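The Long Way Around a Town Hall

If you want to know how a member of Congress feels about the folks back home, you could do worse than to look at where the town hall is held. For years in our part of the state it was the high school gym in Ludgate, with the bleachers pulled out and the coffee urn by the door, and everybody from the dairy people to the retired machinists came in stamping snow off their boots. The January meeting was always the big one. I covered 18 of them, and I can still smell the floor wax!

Then, a few years back, they stopped. The office began holding "telephone town halls" instead, where your phone rings during supper and a pleasant recorded voice asks you to stay on the line. You may press a key to ask a question, and I have pressed it many times, and I am still waiting (my wife says I should put the phone down and eat).

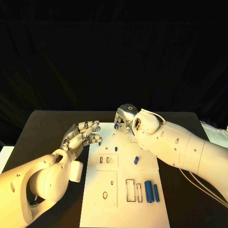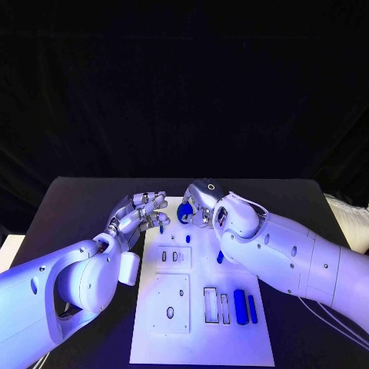
Two robot arms over a white board on a dark tabletop, with a black curtain behind.

The congressman's staff will tell you, and they're nice about it, that the calls reach far more people than any gym could. They may be right. One call last winter drew 311 listeners from Orkberg alone, a town where you'd be hard pressed to get 30 to a pancake breakfast. An older woman I spoke with there told me she liked listening from her own kitchen, and I wouldn't want to take that away from her.

Still, something goes missing when a lawmaker doesn't have to look at anyone. I remember a farmer standing up in Ludgate to ask about crop prices, and the long quiet afterward while roughly 100 neighbors waited for the answer. You can't hear that kind of quiet over the phone.

The office says an in-person meeting is "under discussion" for the fall. The gym, I checked, is free most Thursdays.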